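Home Reviews Kitchen Garden Odds and Ends Contact
Search this site Enter keywords Go

Beltus hand-crank coffee grinder, eight months in

05/04/2026
by Ngaio Henare

Quick one, got a train to catch. People keep emailing about the Beltus so I'm putting it all in one place and then I'm done with it.

Bought mine last August. Full price, my own money, no freebie. It replaced a Gowda electric that I'd had for years and which died with a smell I won't describe. Wanted something quieter. Wanted something that would fit in the drawer. Got both, more or less.

What you get: the grinder, a folding handle, a little brush, a cloth bag that I lost in the first week. Instructions are one sheet, folded very small, mostly drawings. The drawing for putting the burr back in is wrong, or at least mine was. The spring goes in before the washer. If you do it their way the handle turns and nothing comes out and you'll think you've broken it.

Grinding. For filter it's very good. Even, not much dust, no big lumps floating on top. I do 27 grams for two mugs and it takes a couple of minutes if the beans are a medium roast. Light roasts are hard work. Really hard. I had a bag of something Kenyan from the Tatau roastery and had to stop halfway and swap arms. Dark roasts go through like nothing, but they leave oil on the burr and you need to brush it out more often than the sheet says.

For espresso -- no. It'll go fine enough but the steps between settings are too wide. One click and it gushes, next click and it chokes. My sister-in-law Heather Whitelaw has the same grinder and gets decent shots out of it, but she also has far more patience than me and weighs everything twice. For a moka pot it's fine. Four clicks back from the finest and leave it alone.

The adjustment dial is under the burr, so you have to take the jar off to change it. Annoying if you switch between cafetiere and filter like we do. I've put a dab of nail varnish at my two usual settings and that's helped alot. The clicks themselves are firm, doesn't drift.

Noise: low grumble. Can grind at six in the morning with the door shut and no complaints from upstairs. The Gowda used to wake the whole house and next door's dog.

Cleaning. Comes apart without tools. Don't wash the burr, it says so and they mean it -- I rinsed mine once and had a tiny orange freckle by the next morning. Brush only. The jar goes in the dishwasher and has come out fine every time. The lid doesn't, it warps. Mine still fits but you have to push.

Build. The body is solid, dropped it on the kitchen tiles and it dented the tile. The handle is the weak spot. There's a small knob on the end held on by one screw, and the screw works itself loose every few weeks. Tighten it, carry on. I emailed to ask about a spare and got a reply in two days and a new screw in the post by the end of the week, free, so fair play to them.

Weight is 508 grams on my scales without the jar. Not one for a rucksack. If you want a camping grinder get the Zarnow, which is lighter and cheaper and holds enough for one cup. I had a go with one on holiday and the grind was patchier but you're in a field, who cares.

Capacity on the Beltus is better than the Zarnow. Two big mugs in one load. For four people you're filling it twice and by then somebody has offered to make tea.

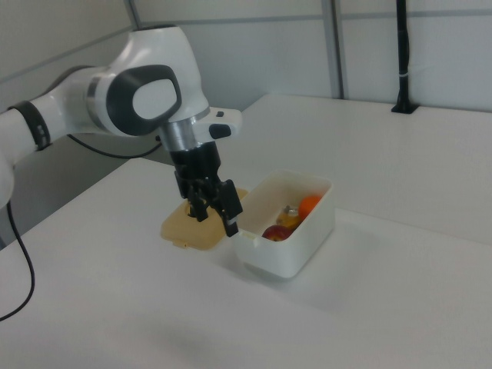 Can you grind spices in it? Best not, the smell of cumin gets into the burr and stays there, so keep a cheap separate grinder for spices.

A few other things from the emails. It's fine left handed, I've tried. It does slip a bit if your hands are damp, so I wrap a wide elastic band round the middle, one of the ones that comes on broccoli. The little window in the jar fogs up with coffee dust and is no use after a day, just weigh your beans beforehand. Static is bad in cold weather. One drop of water on the beans before grinding, stir with a spoon handle, sorted.

Price has gone up since I bought it, so check before you get excited. At what I paid I'd buy it again for filter coffee. At the new price I'd think about it, and I'd probaly look for a second-hand one first, as the burrs last well and there's not much else to wear out except that screw.

Marks: filter very good, cafetiere good, moka fine, espresso don't bother. Handle needs a rethink.

Will do the kettle next when I get a minute. The lid on that has started sticking as well.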